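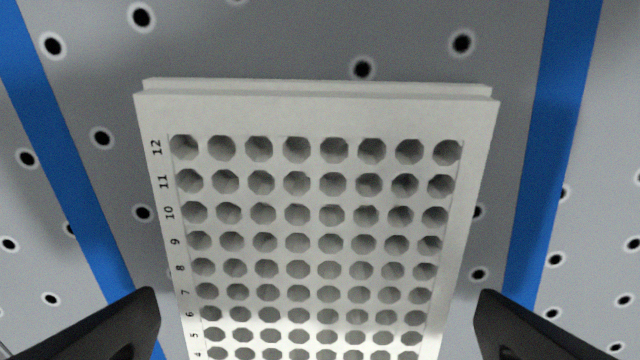

Isn't it a bit of a letdown to finish second in a group and still have to play two more games? That was a question sent in after the March talk, and I want to start with it, because my answer is no – it's the best part of the whole tournament!

(Pause. Let them disagree.)

Quick recap for anyone new. The Kilalby Cup has 13 teams this year. Group winners go straight to the quarterfinals, second-placed teams go into a two-leg playoff. Bratley and Sandberg have drawn each other, and I could talk about this tie all night.

Bratley first. They sit deep, they win the ball and they go – two passes and they're in your box. At home they draw crowds of 3,000 and it's loud from the warmup on.
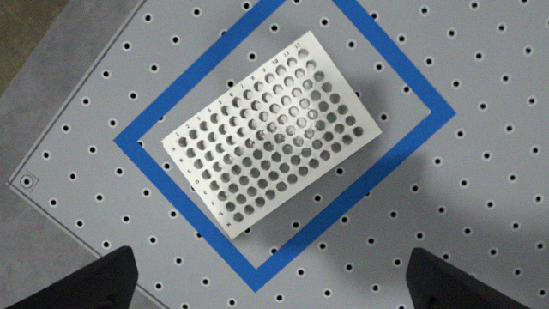

Slide 2: Multi-well plate, lettered and numbered

Sandberg next. Slower, lots of the ball, full backs so high they're practically wingers. Lovely to watch, and wide open to exactly what Bratley do! Their ground holds 800, so the second leg will feel very different.

Mention Kukico here: they beat Sandberg in the group by leaving two forwards up at corners. Ask who saw that game.

My prediction: Bratley 2-1 at home, 1-1 away. Take a show of hands before I give it.

Then questions. Remind people that the away-goals rule is gone.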